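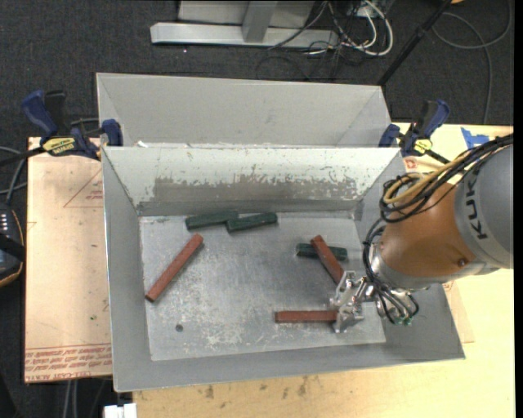 Green and reddish-brown blocks in a gray metal bin.

Woody Plants, Unit 4: Telling conifers apart by their needles
Notes by Kwaku Abubakari, 2/3/22

OK, so last time we did twigs and buds, and a few of you said you were dreading the evergreens. Don't! I think winter is the best season for them, with all the leafy stuff out of the way, and you can get pretty far with just a short piece of branch and your fingers.

Start with how the needles are attached. If they come in little bundles, you've got a pine (Pinus), and you count the needles per bundle. Eastern white pine has five, red pine has two, pitch pine usually has three. Check several bundles, please, as pitch pine will throw you an odd one now and then. Red pine needles are long and snap cleanly when you bend them, and Austrian pine needles mostly bend without snapping. I've had stubborn ones of both, so use the bark too (orange-red and flaky up high on red pine).

Single needles? Roll one between your thumb and finger. Spruce (Picea) is four-sided in most of the species we'll see and rolls easily. Fir (Abies) is flat and won't roll. Then look at the bare part of the twig: spruce leaves small woody pegs behind, so it feels like a file, while fir leaves smooth round scars.

Hemlock (Tsuga) is flat too, but short, on a tiny stalk, with two pale lines underneath. Yew (Taxus) is flat and has no white lines, just a yellowish green underside. Yew is poisonous, seeds and foliage both, so no nibbling and wash your hands after lab.

Larch (Larix) drops its needles in fall. Look for the stubby spurs along the twig, and the small upright cones that hang on for ages.

For the field trip we're going to the Skidcombe plot, where I have 144 tagged trees. Tag 19 is a Douglas-fir, and everybody calls it a fir. Find the long pointed buds and the three-pronged bracts sticking out of the cones, and you'll be fine. The loop is roughly 900 yards and muddy at the low end, so boots!

For lab, bring a hand lens and key out any six samples from the tray. Write down every step you took, including the wrong turns. Reading is page 238 to the end of the chapter.

Recent handouts
Unit 3: Winter twigs and buds
Unit 2: Bark, and why I don't trust it on young trees
Unit 1: Leaf shapes and margins
Skidcombe plot tag list
How to press a sample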